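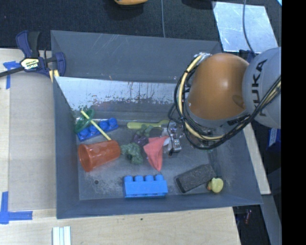

4. What the Sorting Cell Changed for the People Beside It

4.1 The claim and the setting

The case for robot picking in returns work is usually made in one line: the arm takes the dull part, and people move up to the interesting part. Givier used nearly those words when it put a picking cell into the Chávez returns hall in January. We spent 14 shifts in the hall and interviewed 37 people who worked there. We found little support for the second half of the line, and the first half needs a good deal of trimming.

Chávez takes back mixed household goods and toys that stores cannot resell as they are. Before the cell, a sorter tipped a bin onto a table, spread the contents by hand, and put each item in one of several totes. The job was dull. It was also, by the sorters' own account, sociable, and the pace was set by whoever stood at the table.

4.2 What the bin holds

Figure 3 shows the kind of load the cell is asked to handle. A single gray bin holds a plastic cup on its side, toy building bricks, a piece of coral-red cloth that narrows to a point, a crumpled green thing, and several small items that we would not care to name from the picture alone. One brick lies at an angle with a ring-shaped object leaning on it. The arm reaches in over all this from one side.

Figure 3. Mixed items in the picking bin, seen from above, with the robot arm extending over the bin from the right.

Loads like this matter to the argument because the throughput numbers we were shown by the vendor, Flekon, came from trials with boxed goods. Boxed goods do not fold, and they do not often lean on each other. We asked for results on mixed loads and were told they were being prepared. As of 2 Dec 2018 we had not received them, so we make no claim about the speed of the cell in either direction. Our subject is what people did all day.

4.3 Tending work

The cell was planned with 2 attendants per shift, a new role with a new title. The title came with a slightly higher hourly rate and a training course run by Evico. In the plan, attendants "supervise." In the shifts we watched, supervising meant standing near the bin until the arm stopped, clearing whatever it had stopped on, and pressing restart. When the arm gave up on an item, the attendant took it out and sorted it by hand, as before, but now one item at a time and with a wait before each one.

Rocío Bermúdez, who had sorted at the tables before she became an attendant, put it this way: "I used to do the bin. Now I do the parts of the bin it doesn't like." Cloth came up again and again in the interviews. So did thin things lying across other things. Several attendants had taken to shaking the bin level before it went in, a step that appears in no written procedure and is not counted as labor in the vendor's figures. We think it should be counted. If a person has to arrange the work before the machine can do it, some of the machine's output belongs to the person.

4.4 Skill, and who is said to have it

Managers told us that attendants had gained technical skills. The attendants were less sure. The course covered restarts, safe entry, and fault codes. It did not cover changing grip settings, which only Flekon staff may do, and requests for changes went through a web form. Meanwhile the table sorters' knowledge — which plastics crack, which toys come back with parts missing — had no place in the new role, and the people who had it said they were losing the habit of using it.

There were gains, and we do not want to wave them away. Those with bad shoulders were glad to lift less. Two of the younger attendants liked the cell and hoped to be hired by Flekon. Others said the noise was easier to bear than the old supervisor.

4.5 Limits

We saw one hall. Our visits were agreed ahead of time, and management chose the shifts. People may have spoken more kindly of the cell, or less, with us standing there. We also have no record of the sorting tables from before the change beyond what sorters remembered, and memory tends to improve a job that is gone. Section 5 turns to the pay records, where the picture is somewhat clearer.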